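Tronby Sock and Linen Reuse Project
Progress report to the Wainwright Fund
Prepared by Sérgio Brandão, project lead
10 October 2026

1. Period and scope

This report covers work from May to the end of the last quarter. It deals with sorting, pairing and packing of donated socks at the Tronby site. Bed linen is handled under a separate line of the grant and is mentioned only where it shares space or equipment with the sock work.

2. Status against plan

The plan called for 1000 pairs packed and released by the close of the period. That figure was met. Distribution went to the two receiving partners named in the agreement, Kisia and Pradasari. Kisia takes adult sizes only. Pradasari takes all sizes and also accepts plain single socks for its craft room, which has reduced the amount sent to textile recycling.

Of the socks received, 75 percent were paired at first sort. The remainder went to the singles stock and were checked again at the end of each month. The second check recovered fewer pairs than expected. Most singles are plain black or plain grey, and small differences in cuff height, rib and shade make a reliable match slow. The target for second-check recovery was set too high in the original plan, and a lower one is proposed in section 6.

3. Intake and washing

Intake rules did not change. Socks with holes, worn-through heels or perished elastic are removed before washing. Everything else is washed at 40 degrees, dried flat on racks and held overnight before sorting. Tumble drying was stopped in the second month after shrinkage was found in wool blends. Drying now takes longer, and rack space sets the limit on how much can be sorted in a day.

One batch was delayed by 16 days while the washer drain was repaired. The cost was met from the maintenance line. No stock was lost.

4. Sorting method

Socks are sorted in three passes. The first pass is by length: no-show, ankle, crew and knee. The second is by color group. The third is by detail, meaning cuff trim, toe seam, knit and any printed mark. Trim has proved the most useful detail for ankle socks. Two heathered grey socks can look alike until the edge of the opening is compared, where one may have a thin dark line and the other none.

Each sock is laid flat and smoothed before it is compared. Comparing socks by hand in the air was tried and dropped, as stretch in the knit hides differences in length. A pair that passes is folded once at the heel and banded with a paper strip. Balling was discontinued at the request of Kisia, which found that it loosened the cuffs.

The written procedure was revised to match and is now in its second version. Training for a new sorter takes about 74 minutes, including a short matching exercise with mixed greys.

5. Work surfaces and containers

Dark socks were hard to tell apart on the old brown benches, and the change to white tops was made under the equipment line. Two rectangular tables are set together to give a continuous surface. Light-colored plastic baskets with handle slots replaced the cardboard trays, which had softened from repeated use with damp stock. The baskets can be wiped clean and carried by one person.

Lighting over the tables is adequate for color groups but weak for telling navy from black. A daylight lamp has been priced and falls within the unspent balance of the equipment line. Approval to purchase is requested.

Grey ankle sock with dark blue edge trim, laid flat on the white tabletop, with a plastic basket on the same table: 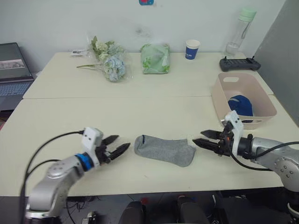

6. Next period

Second-check recovery target to be lowered, with the new figure agreed in writing before the next monthly check.
Daylight lamp to be bought and fitted, subject to approval.
Additional drying racks to be priced. Wall-mounted racks are preferred, as floor space is also needed for linen.
Size labels on the paper bands to be tested with Pradasari.
Revised budget table to follow under separate cover.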